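Leave the Wrapper Off My Drink

by Albane Coste
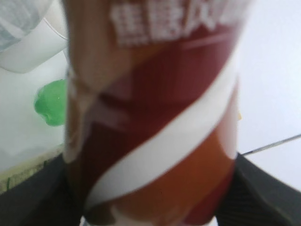 OPINION / Food & Drink
Jan 29, 2021
51 comments – 200 shares

I buy drinks I can't read. Have for years. Corner store on my block in Clukaldale has one cooler at the back, bottles from everywhere, and I pick by color. Dark red wrap, fat white stripe curling round it, big white Chinese characters along the top – sold. No idea what it says. Tea, I'm guessing, from the color. I was right about a green one in September and wrong about a yellow one, which was corn. Corn! Cold corn water. Grew on me.

So this is not a column against pretty labels. I love a pretty label. I want that on the record before the emails start.

My problem is how much of the bottle it covers.

Used to be a label was a strip of paper around the middle. Drink above it, drink below it. You held the thing up to the light in the store and you saw what you were paying for. Was it cloudy, was there stuff at the bottom, how full was it. My mother did this with vinegar and salad oil and apple juice, every bottle, every time, blocking the aisle while people sighed behind her. She put plenty of them back.

Now it's shrink wrap. Neck to base in some cases. A sweater for a bottle. You can't tell where the juice stops and the printing starts, and I think that's the point. Last week I bought a mango thing from Nutier, gorgeous deep orange all the way down. Peeled it at home. The drink inside was the color of dishwater. All that orange was plastic.

Tasted fine, by the way. That's almost worse. If it tastes fine then show me the dishwater! I'm a grown woman, I can handle a pale drink.

And the peeling. Has anyone at these companies tried to peel one? There's a dotted line, supposedly. The dotted line tears for two inches and then quits and you're in there with your thumbnail, then a fork, then the good scissors. I do it because our recycling place wants the sleeve off. Says so on the flyer, small type, next to the bit about pizza boxes. I asked around my building and got a lot of blank looks. So most of them go in the bin fully dressed and then who knows.

I did write to a company once. Royer, the iced tea people. Asked why the full wrap. Got a nice reply saying the sleeve "protects the product from light." Okay. Fair. Some drinks do go off in the light, I looked it up. But the same tea comes in a big jug, clear plastic, little square sticker on the front, sitting under the same store lights. Nobody's protecting the jug. I wrote back about the jug. No reply about the jug.

What I'd like is pretty small. Leave a window. A gap, a strip down the side, the bottom third, I don't care where. Keep your stripes and your swooshes and your giant lettering. Ronitz does it with their plum soda, a bare band near the bottom as wide as my thumb, and that's the one I buy when I've got people over – partly for the plum and partly becuase it looks like something to drink. Costs 90 cents more than the store one. I pay it.

My husband says I'm the only person in town who turns a bottle upside down before buying it. He may be right. He also drank half a bottle of salad dressing once thinking it was a smoothie (full wrap, green, picture of leaves on it) so I don't take notes from him on this.

I'll keep picking by color, I know myself. Characters I can't read, flavors I have to guess at, fine, that's half the fun of that cooler. A surprise when I taste it is one thing. I'd just like to see the drink before I've payed for it.

If you've got a bottle that's worse than the mango, send it in. A photo is plenty, please do not mail me drinks again.

1,910 views
200 shares
51 comments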